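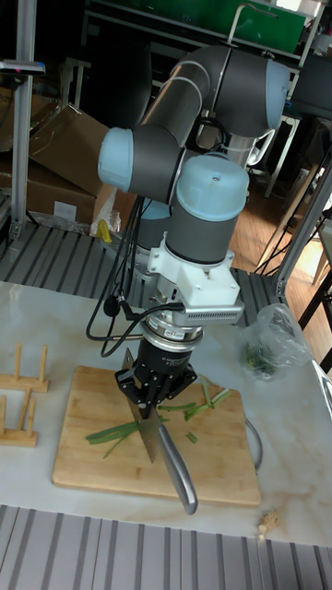

Green onion on a bamboo board, with the greens already chopped bagged up at the side.

The Long and Short of Green Onions
By Jade Landry

A bunch of green onions costs less than almost anything else in the produce section, and most of us waste half of it. We use the white part, or the green part, depending on how we were raised, and the rest goes soft in the drawer.

Rosaura Espinoza has been cutting them for a living for most of her adult life. She runs the prep side at Lapointe, a lunch counter that puts green onion on nearly everything it sells, and on a busy day her crew gets through 200 bunches. When I asked what home cooks get wrong, she went straight to the knife.

"They saw at it," she said. "Or they use something dull and mash it. Then you get strings."

The strings are a real problem. A green onion leaf is a hollow tube with a thin, tough skin, and a dull edge will fold the tube flat and leave the back side uncut. You lift what you thought were rings and they come up in a chain. A sharp chef's knife with a broad blade goes through cleanly and gives your knuckles something to rest against.

Espinoza cuts off the roots, lines up the pale ends and works from there toward the tips. She keeps the bundle small. Seven stalks is her limit, and she starts new people on four. More than that and the ones on top roll.

The whites and greens should be treated as two vegetables. The white end is firm and sharp and can stand some time in a hot pan. The greens want almost no cooking. For soup she slices the greens thin and adds them in the bowl. For pancakes or a stir-fry she leaves them longer, the length of a finger joint.
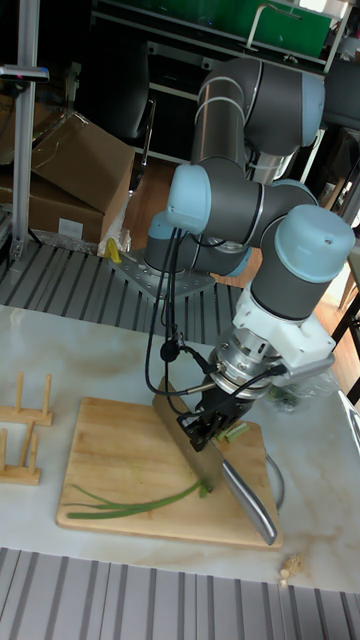
Long stalks and short cut pieces of green onion share the board under a chef's knife.

The board matters too, although people argue about which kind. Pramila Pathak teaches a beginners' knife class at Clanon, the cooking school, and she likes wood or bamboo for everyday vegetables. Glass is out of the question in her classroom, and so is cutting straight on a stone counter. Marble will take the edge off a good knife very quickly.

"Put a damp towel under the board if it slides," Pathak said. "I say that 90 times a term."

She also has her students leave space on the board. The uncut stalks stay on one side and the cut pieces go to the other, and when the second side fills up, it gets emptied. She scrapes with the spine of the knife, never the edge.

As for keeping them, both cooks store chopped greens in a plastic bag in the fridge. Espinoza dries the onions well before she cuts them and tucks a paper towel in the bag, and she wants them used by the next day. Pathak freezes hers -- flat, in a thin layer, so a piece can be snapped off for eggs or fried rice. They lose their crunch in the freezer, so she doesn't use them raw after that.

Whole bunches last longer. Take off the rubber band as soon as you get home, pull away anything slimy, and wrap the rest in a barely damp towel. The root ends can go in a glass with a little water on the windowsill. They will grow back once or twice, thinner each time. Change the water often or it will smell.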